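Dye notebook, February, 4:40 p.m.
Indigo vat, take six

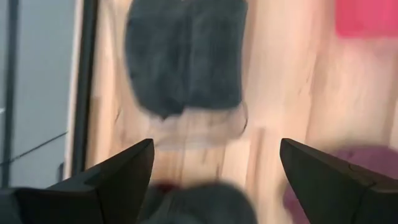 So the vat is alive again! I'd pretty much given up on it after last month, but Gion talked me into one more feeding (a spoonful of madder and bran, nothing fancy) and by lunch it had a proper coppery skin on top and that barnyard smell I have come to love. pH was still a little high. I left it alone, which for me is a real achievement.

Recipe as it stands: 100 g of the Badum indigo, ground wet for ages in the old mortar, then into the big bucket with the soda ash. I kept it at 23 degrees overnight by mistake – the heater was on the wrong setting – and then got it up to where it should have been all along. Slow start, no harm done as far as I can tell.

Dips so far are on scoured cotton only. The short ones came out a thin greenish blue that I'm not crazy about. The long ones are much better, deep and even, apart from a pale streak where I let two layers stick together. Keep them moving, open them up under the surface, and don't drip on the way out. Waltraud has told me this more than once.

Still to do:
Wash-fastness on the long dips, warm water, plain soap.
Ask Hüsnü if his wool yarn can take this much alkali. I have my doubts.
Order more soda ash from Abernathy before we run out again.

Rafferty wants to try iron after the blue to pull it toward gray. I'm game, but in a separate pot with its own spoon, please – I am not losing this vat to a dirty spoon. Lid's on, heater's on low, next check after supper.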